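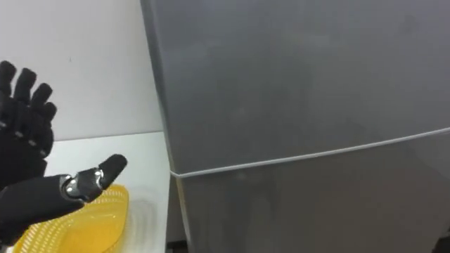 Tracing a soldier through regimental muster rolls

Muster rolls list the men present in a unit on a given day. Pay lists record what each man was owed for the period. For most line regiments before the 1850s the two were kept in one volume, and the steps are the same for both.

Before you start

You need a surname, a regiment and a rough span of service. If you have only a surname, begin with the medal or pension indexes. Searching rolls without a regiment is slow and seldom works.

Step 1. Find the volume

Open the Stuvelow finding aid and look up the regiment by its number at the time. Many regiments were renumbered, and the later title will send you to the wrong shelf. Write down the piece number in full. In the sample used on this page it is 3802.

Step 2. Find the company

Rolls are arranged by company, under the captain's name. A battalion volume can run to 600 leaves, so check the front for a list of captains. If that leaf is missing, read the first line of each section until you find the right officer.

Step 3. Copy the entry

Copy the whole line, including the remarks column. Keep the clerk's spelling. Kourosh Esfahani's transcription sheet has a separate column for the modern form of the name. Common remarks:

"Sick Gen. Hosp." General hospital
"On Comd." Detached on duty
"Recg." Recruiting party
"Dead" Usually followed by a date

Step 4. Work in both directions

Move back one quarter at a time until the man no longer appears. The first roll he is on often gives his enlistment date. Then go forward to his discharge, transfer or death. Allow nearly 2 hours for four years of service.

Step 5. Check for namesakes

Two men with the same name in one company were usually marked 1st and 2nd. The marks could change when one of them left. Compare the pay rate and the remarks before joining entries.

Corrections to the abbreviation list go to Zainab Jibrin.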